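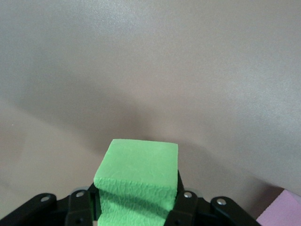

Green foam block, gray-beige surface.

May, notebook, prop and effects bench. Entry started 7:40 a.m. with the first coffee, continued with the third.

Wasdale taped its second episode last night, so this is the morning-after entry, written while I still remember which cue went wrong and before production writes its own version. For anyone joining the shop late: Wasdale is the celebrity lip sync show, two performers a night, one belt, and a set that eats glitter. We build the gags. The performers get the applause and we get the sweeping.

Running order was the soap star first, then the weatherman. The soap star did a power ballad on the rising platform in a cape. The cape was ours. I had asked for a breakaway at the collar with four magnets and been told by wardrobe that four magnets looked bulky on camera, so it went out with 2. It broke away in the first verse, on the word "forever." She kept going, caught it with one hand and swung it around like a bullfighter, and the audience assumed she'd rehearsed that for weeks. The director has now asked whether we can make it do that every time. I have written "put back the other two magnets" on the card and then crossed it out. Leave it at 2.

The weatherman did the rap number with the storm. Notes on the storm:

Wind. Both fans at full were too much for the wig, as predicted on this bench and recorded in the last entry, page with the soup on it. We ran one at full and the other at 60 percent. Wig held. Eyebrows, which are not our department, did not.

Rain. Mylar strips on the overhead drum. Looked great from the house, looked like a car wash on the side camera. Thảo says the fix is to angle the drum a few degrees upstage and quit cutting the strips so wide. I cut the strips. I am taking it well.

Lightning. Fired late. The cue was on the snare hit before the chorus and we got it on the chorus itself, which in fairness is where a normal person would put lightning. The lighting desk says we were late handing over. I say the standby was called while the host was still ad-libbing about his shoes. Either way it needs to hang off the track timecode and not off somebody's thumb. It's my thumb, so I can say that.

Confetti. We loaded 325 grams per cannon for the winner reveal. Stage left went beautifully. Stage right let go in one lump and hit the belt. The lump was damp. The box had been standing under the fog machine all afternoon, and I know who put it there because he is writing this. New rule: confetti lives on the high shelf next to the kettle. Second thoughts, the high shelf away from the kettle.

9:15. Call from production. They want to talk about the final.

The final is Nông against whoever survives episode five. Nông, in case you have been living in the paint booth, is the singer from the Plarkura ads who then got a movie and now doesn't do ads. She has agreed to one number on the condition that she enters from inside something. Her people haven't said what. So far today it has been a birdcage, a piano and a giant lipstick. The lipstick is the leading candidate because somebody upstairs thought of the pun.

Quick sums on a lipstick, before anyone commits us to one. It has to hold a grown woman in heels and open in under a bar and a half of music. It can't roll. The set floor takes 400 pounds on the center trap with the current bracing, and that has to cover the tube, the lift, the bullet of lipstick and the star. I can do it with a light frame and a fabric skin. I can't do it with the "real metal look" in the email unless the real metal look is paint, which it will be. They'll love the paint. They always do.

Opening method, options so far. Twist-up, like the genuine article, is slow and makes the performer dizzy (Thảo tried it on the turntable, came off sideways and said a word in front of the intern). Drop-front is fast and ugly. A clamshell split down the back is fast and hidden, and she can push it herself if the release sticks. Going with the clamshell unless somebody talks me out of it by lunch.

11:50. Nobody has come by. Clamshell.

Gratgate sent the release latches, the ones we ordered for the episode three trapdoor, and sent them left-handed. All of them. The packing slip says right-handed, so on paper we're fine. I have rung and been played a pan flute version of a song we cleared for episode four, and it was better than our arrangement. Left-handed latches will work if the trapdoor hinges from the other side, and then the comedian falls stage left. I've left a message asking if the comedian minds.

2:30 p.m. The comedian minds. He has a good side. Sending the latches back.

Left to do before the next taping:

Recut the mylar, narrow. Thảo to supervise the scissors.
Patch the lightning to timecode, test it with the real track. The last test track was the wrong edit and a key higher.
Dry out the stage right cannon, and the man who loaded it.
Get an answer on Nông's shoe height. The clamshell opening depends on it and her office keeps sending me her shoe size.
Reset the cape. 2 magnets, same spots, marked in chalk on the lining.
Ask wardrobe about stronger eyebrow glue, politely, as a favor, by someone else.

Thảo has just read this over my shoulder and would like it recorded that she came off the turntable forwards. Recorded. Fans are off, drum is down and locked, key to the confetti shelf is on the hook by the door.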